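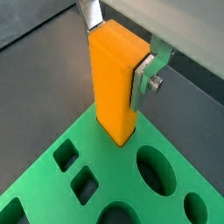 How old does a kid need to be for a shape sorter? Most of them start caring somewhere past the first birthday, and before that it is a box to chew.

Home | About | Toys | Kitchen | Archive

July 2024

I bought our shape sorter in March, secondhand, from the Londano flea market, where it sat between a fondue set and a single ski. The seller wanted 2 dollars. I offered 2 dollars. I have always been a tough negotiator.

It's a green slab with holes in the top and long blocks that go down into them. The orange one is the star. It is tall, it is very orange, and it gets posted into its hole before breakfast, during breakfast and, on one memorable evening, into my shoe.

What I like about this kind, compared with the bucket kind we had before (a Dredo, now in a landfill or a cousin's attic), is that the block stays standing up where you put it. With the bucket you drop the piece in and it's gone, and then someone has to lift the lid, and that someone is me. Here you can grab the top and pull it back out. My daughter has discovered this. We do it a lot.
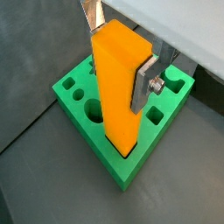
The orange block, home again.

The square block is sneakier than it looks. A round peg goes in any way you turn it. The square one has to be lined up, and she has no patience for lining up, so she leans on it with her whole weight and glares. I showed her the little twist. She took the block away from me and went back to leaning.

I did look at what a new one costs. The toy store on Thambiah Street had a set by Osach in a box the size of a microwave, with 892 printed on the shelf tag. I decided that was a stock number and left before anyone could correct me.

Ours gets wiped with a damp cloth when I remember. The blocks live in a mixing bowl, so I now make pancakes in a saucepan. I'd like the bowl back by fall.

Contact | Copyright, all rights reserved | Back to top

This site uses cookies. By continuing to read you accept them.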